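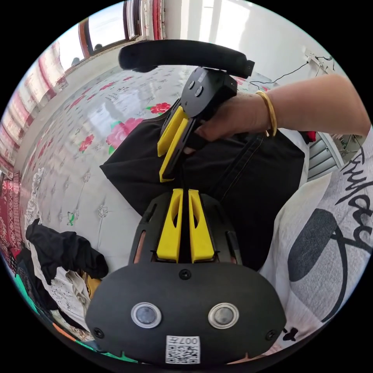 Visit to the Presholm paper mill, April

The Presholm mill makes filter and blotting papers on two machines, the older of which is normally closed to visitors. It was down for a wire change during our visit, so the tour went along its full length, including the wet end. Our group met at the gatehouse at 8:30 on a Friday and was split in half. What follows covers the route taken by the first half, led by Reinhold Baumgart, the mill's process engineer.

Stock preparation

The mill buys its pulp in bales, mostly softwood kraft with a smaller share of cotton linters for the laboratory grades. Bales go by conveyor into a low-consistency pulper and from there to a dump chest. Refining is light. Filter paper depends on an open sheet, and heavy beating closes it up, so the refiners are run well below their rated load and on some grades are bypassed completely. Freeness is checked by hand at the start of every shift and after any grade change. The operators still write the result on a card clipped to the chest ladder, and the same number is then typed into the control system.

Baumgart was asked about recycled fiber. It is not used on any grade sold for laboratory work, where ash content is specified. A trial on blotting grades ran last year and was dropped over specks.

The old machine

The former is a plain Fourdrinier with a 54-inch wire, narrow by present standards. The replacement wire was already on its poles when we arrived, and the crew was threading it over the breast roll. The foils had been pulled and laid out on trestles beside the machine. Several showed grooving at the drive side, which the crew put down to sand in the white water after some work on the intake. The worn ones go back to the supplier for regrinding.

The press section has two nips with felts from Thiele. Loading is kept low to preserve bulk, and as a result the sheet enters the dryers wetter than it would on a printing grade. Steam use per ton is correspondingly high. The dryer section has 12 cylinders in a single tier arrangement — an odd layout, explained by the low roof of the original building. Condensate removal was changed from rotary to stationary siphons during the last major overhaul. I asked whether this had evened out the cross-direction moisture profile. The answer was that it had on the first cylinders and made little difference after that.

The hood is the weak point. It is open at the sides, and there was a lot of condensation staining on the roof steel above it. An enclosed hood has been quoted twice and deferred both times.

Finishing and test room

Reels are slit on a Condari rewinder and sent either to the sheeter or to the die presses, where circles are punched in stacks. Trim goes straight back to the pulper. Noise in this room is considerable and ear protection is handed out at the door.

The test room is kept at standard temperature and humidity, and we were let in four at a time. Flow rate is measured on every reel with a fixed head of water and a stopwatch. The mill also has a Flornlow porosity tester, used for customer complaints and for new grades but not for release. Baumgart would like to move release testing over to it. The obstacle is that most customer specifications are still written around the stopwatch method.

Effluent

We had only a short stop at the clarifier. Clarified water is returned to the pulper and showers, and roughly a third of the total intake is fresh. The sludge is pressed and taken away by a local brickworks.

Practical notes

Parking is on the river side, past the weighbridge. Safety shoes are required and the mill's loan stock runs out at the larger sizes. The tour is mostly on gratings and includes three flights of open stairs. The canteen closes at 1:30, and the second half of our group missed it.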